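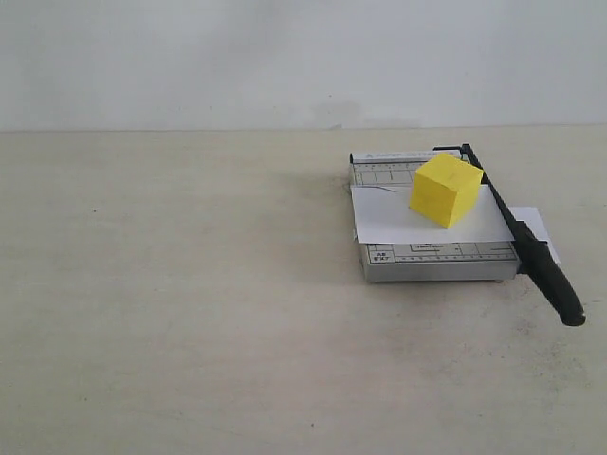
Chantal Petrenko had the equipment request open on her laptop and had not typed anything into it since lunch. The form wanted a total, a justification of no more than 75 words, and a date by which the item would be in service. She had the date. The budget office wanted everything in service by November or it came out of next year.

"What did Prostside come back with?" Sylvain Chevalier asked. He was at the bench with his sleeves pushed up, going through the screws in a margarine tub.

"They didn't. They sent the brochure again."

"The one with the dolphins?"

"The same one."

Prostside sold a gripper that Chantal wanted. It had force sensing in both fingers and a wrist that would survive being driven into a table. Fludine sold one that did most of the same things, and Fludine answered email. Their quote was $2,155 for the gripper, with the mounting plate and the cable listed separately on a second page that Sylvain had found by accident.

"Read me the second page," Chantal said.

"Plate, 75. Cable, 41. Shipping to be determined."

"Why is shipping always to be determined? They know where we are."

"They know where the building is," Sylvain said. "Last time it went to the loading dock at the dental school."

She put the numbers in a spreadsheet. $2,271 before shipping. The limit for a purchase she could approve herself was $2,500, and anything over that went upstairs to a man who liked to ask whether it could be rented.

"So we're fine," Sylvain said.

"We're fine if we don't buy the spare fingers."

He stopped sorting screws. The spare fingers were $25 each from Fludine and came in sets of six. They had gone through nine on the old gripper since winter. Two had snapped. The rest had just worn smooth, and then things slid out of them, and the logs filled up with failed picks that looked like software until somebody walked over and touched the rubber.

"We have to buy the fingers," he said.

"Then it's 2,421."

"That's still under."

"Before shipping."

Neither of them said anything for a while. The fan in the power supply had a tick in it that came and went. Chantal wrote "replace supply fan" on a sticky note and put it on the lid of the laptop next to the other one that said the same thing.

The task list was her other problem. Lemma, who shared the grant with them from the other campus and had been called by her last name for so long that people forgot she had another, wanted household and office objects. She had sent a spreadsheet with a tab called Stisureck, after the town where she grew up, and everything on it was something from her father's print shop. Stapler. Tape dispenser. Paper cutter, with sheet. Foam block, on top of sheet.

"What's the block for?" Sylvain had asked on the first call.

"It's a thing to pick up," Lemma had said. "You need a thing to pick up."

"And the cutter?"

"That's the thing it should not touch."

Chantal had liked that at the time. Now she looked at the column where Lemma had put the price of each object, to the penny, and thought that the whole tab together came to less than the cable.

"Could we do the tab with the old gripper?" she asked.

Sylvain thought about it properly, which took him a minute. "The stapler, yes. The tape, if we don't mind it chewing the tape. I don't want it near the blade. If it slips it'll close on the handle and pull, and we don't have anything that tells it to stop pulling."

"The Fludine has that."

"The Fludine has that on the second page."

She scrolled down. Stop on overload, optional. It was a license. There was a box to tick and a line beside it that said please inquire.

"I hate this company," Chantal said.

"They answer email."

She wrote to them. She asked the price of the license and the price of shipping, and she gave the street address and the room number, and under that she typed NOT THE DENTAL SCHOOL and then deleted it and wrote "Please note the room number." She signed it with her full title, which she never did.

The answer came at ten past four. Shipping was $41, the same as the cable, and she read it twice to be sure they hadn't copied the wrong line. The license was free for teaching labs through the end of the year.

"Are we a teaching lab?" Sylvain asked.

"You taught that high school group to solder."

"One of them burned his shoe."

"That's teaching." She changed the total to $2,462 and tabbed down to the justification. She typed that the current gripper could not be used safely near bladed equipment, that replacement fingers were a recurring cost and were included, and that the unit would be in service by November. The counter in the corner said 52. She tried to think of something else they should know and left it.

At the bottom it asked for the date. She typed June 29, 2025, and the form told her the approver's name was required. The approver was her. She typed that too.

"Get the fan while you're in there," Sylvain said.

"It's a separate form," Chantal said, and opened it.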